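Harodska project, grasp transfer group
Minutes of meeting, 20 Aug 2024

Present: Bernadette Geraghty (chair), Fidelina Carhuamaca, Cathal Coughlan, Roy Nuttall (minutes)
Apologies: Pádraig Mac Giolla

1. Minutes of last meeting
Accepted with one correction. Item 4 should read "wrist camera offset," not "wrist camera reset." Roy to fix the shared copy.

2. Actions carried over
Cathal has moved the simulation runs to the new queue. Done.
Fidelina was to write up the friction settings used in January. Half done, carried over.
Pádraig was to get a price from Brukeo for replacement finger pads. No word yet, carried over.

3. Simulated grasps, small objects
Fidelina reported on the latest batch. The object set now has 43 models. The method is the same as before: candidate grasps are sampled from the object surface, each one is closed in simulation at the nominal friction value, and those that hold are repeated with friction, mass and object pose varied. A grasp is kept if it holds in every repeat. Last time a grasp was kept if it held in most of them, so the two sets of scores can't be compared directly. Bernadette asked for this to be stated in the report wherever the older numbers appear.

With the stricter rule, 33 of the models have at least one kept grasp. Nine have none, and one failed to load and was left out. Cathal thinks the load failure is a bad mesh and will look at it.

The nine are mostly thin or flat items. Fidelina's view is that the sampler proposes too few grasps near edges. Roy asked whether the collision margin could be the cause instead. It was raised in the spring and never put back. Agreed to test the two separately, margin first, with the random seed fixed.

4. Watch model
Discussed at some length. The watch is the only object in the set made of two parts with different friction values, one for the case and one for the strap. The strap is rigid in the simulator. Cathal said a real strap would bend and that any score for grasps touching it should be treated with care.
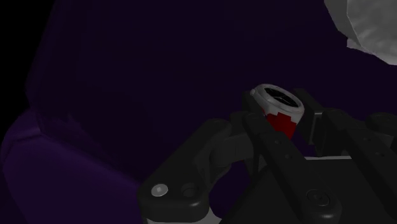 Bernadette asked whether the contact log records which part each finger touches. It does not at present; it stores the object name only. Fidelina can add a part label without rerunning the sampling step, but the closing step has to be run again. Cathal expects that to take almost 9 hours on the current queue. Agreed to go ahead, watch model first and then the rest if the labels look right.

Roy asked that results for the watch be given in two rows, grasps with strap contact and grasps without. Agreed.

5. Real arm trials
Plan stands at 105 trials, drawn from the kept grasps only. Roy pointed out that this tells us how many good simulated grasps fail on the arm but nothing about rejected ones that would have worked. Bernadette would like some rejected grasps included. Cathal is against raising the total because of bench time. Left open until Pádraig is present.

6. Any other business
The Jomon workshop abstract is due next month. Fidelina to draft, one page, method only.
The Gallagher room is not available for the next meeting. Roy to find another.

Actions
Fidelina: part labels in contact log; friction write-up; abstract draft
Cathal: check failed mesh; collision margin test
Roy: correct last minutes; book room
Pádraig: Brukeo price; comments on item 5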